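Moltwood Lane Wardrobe Pages
Home | Galleries | Sewing room | Guestbook

Gallery: Long Sleeves, Folded on the Bed
Posted 22 March 2021

Hello again from Plirville! The winter clothes are finally going into the cedar chest, and I have been having far more fun with it than anyone should have with a pile of laundry. This gallery is all about long sleeves, my favorite thing to fold and the thing I got wrong for the longest time.

I used to do what my mother did, which was button everything up, fold it in half like a letter and tuck the arms in wherever they would go. It works fine for a T-shirt. Try it with anything fitted, with a shaped bodice and a bit of sweep lower down, and you open the chest in December to find a crease straight across the chest and one elbow sticking out like a chicken wing. Then I took a two-evening course at the Ojala sewing shop over in Jodgate (cold room, wonderful teacher, excellent cinnamon buns) and came home wanting to refold everything I owned. My husband's shirts too. He was very patient.

The big change for me was moving to the bed. I had always folded at the ironing board, which is narrow, or the kitchen table, which usually has a newspaper on it. A bed gives you room to open everything out to its full width, and a woven or quilted spread grips the fabric just enough that it stays where you put it. Collar or neckline toward the headboard, hem toward you, and you can walk around to either side. I love it. I put the radio on and an hour goes by!

Smooth from the neckline down with flat hands. Don't tug at the hem, that only stretches it. Check that the side seams are lying at the sides and haven't crept around to the front, and let the curved seams go where they want to go. Princess seams and darts were put there to make a flat cloth go around a person, so there is always going to be a little extra fabric somewhere. I chase it outward toward the sides and let it settle.

Then the sleeves, one at a time. The shoulder seam is your hinge. Bring the sleeve in across the front on a slant and run a finger along the edge so it lies straight, and if the shoulder puffs up into a little peak, pinch it, lay it back down and carry on. The second sleeve goes over the first, crossing lower down. After that you bring in the sides and fold up from the hem, in two folds for a short top and more for something long. I put a sheet of tissue inside the first fold of anything dark, and Ojala sells it in packs of 40, so one pack has lasted me ages.

A word about color. Fold your reds, wines and plums in daylight if you can. By lamplight they all go to the same brown, and I once put a navy sleeve and a black one away together thinking they were a set. And do look at how a plain fabric changes when you turn it over on itself - the folded part can look like a different shade altogether. I never get tired of that.

I have done 5 shelves' worth so far and the chest smells heavenly. Still to come are the cardigans, which I hang over a rail for a day first, and a wool coat that frankly scares me.

If you fold another way, please leave a note in the guestbook. I read every one and I have stolen plenty of good ideas from it.

Maroon, long sleeves, one arm across and one still out, on the flowered bedspread. I love the long curved seams on this one, and the wide shallow neckline.

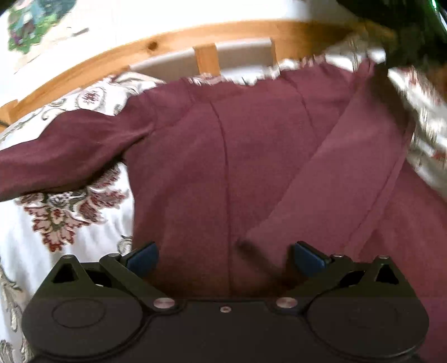
Tapio Mäkelä wrote in the guestbook: I fold mine face down, with both sleeves to the back, and then the front stays smooth with no tissue at all. It takes a bit longer with slippery fabrics. For the wool coat I would skip folding and find a wide hanger. Do you put the heavy things at the bottom of the chest or lay them on top?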